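Talletti group puts out shared rules for hand-held gripper work

September 21, 2023
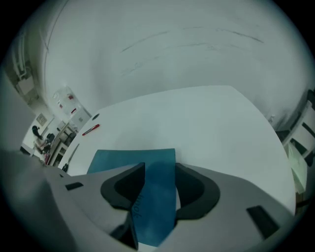
A blue item held upright between the two black fingertip pads.

I've been waiting for somebody to write this stuff down, so I was pretty happy when the new good practice guide from the Talletti group landed in my inbox this morning. It runs 27 pages, it covers people who use hand-held grippers to record tasks for robot training, and it's the first one I've read that seems to have been written by people who have stood at a table and done the job.

The guide was put together by four labs, with Plallholm and Skirnlow doing most of the drafting. A first version went around in February and got 80 comments (two of them mine, and yes, I checked whether they made it in – one did!). The new version is shorter and a lot easier to follow.

The part I like best is the section on grip. Thin, flat things like notebooks and folders get their own page, and the advice is simple: take hold with both pads square to the cover, close slowly, and pause for a moment before you lift or turn. If the thing slides, you keep recording and tag the take as a slip. You don't quietly delete it and start again. I know plenty of folks who do just that, and I've done it myself on a long afternoon, so this one stung a little.

There's also a rule about time. Nobody should record for longer than 40 minutes without a break is what I would have guessed, but the guide goes lower than that and ties the break to the number of takes. After 8 takes of the same task you put the tool down and swap to something else, or let another person have a turn. Your wrist will thank you. My own crew at Whitelaw tried it last month and the grumbling lasted one morning.

Then we get to privacy, which takes up a big chunk of the back half. These tools use wide lenses and they see a whole lot more of a room than you think they do. The guide wants every site to ask people in the room before recording starts, to put up a plain sign at the door, and to blur any face that ends up in a shared set. It also says to check the walls and shelves for names, phone numbers and anything else you wouldn't want strangers to read. Good!

I do have one gripe. The section on cleaning the pads is a single paragraph, and it doesn't say how often to do it or when a worn pad should be thrown out. Anyone who has tried to hold a glossy cover with tired pads knows how much that matters. The drafting group says it wants more test results before it sets a number, and I guess that's fair, but I'd have taken a rough rule for now.

Nothing in the guide is binding. Labs that sign up agree to note in their data sheets which sections they followed and which ones they skipped, and Skirnlow is already doing this for its new recordings. Plallholm plans to start with its next batch. The group is still taking comments, and I've already sent in a long one about the pads.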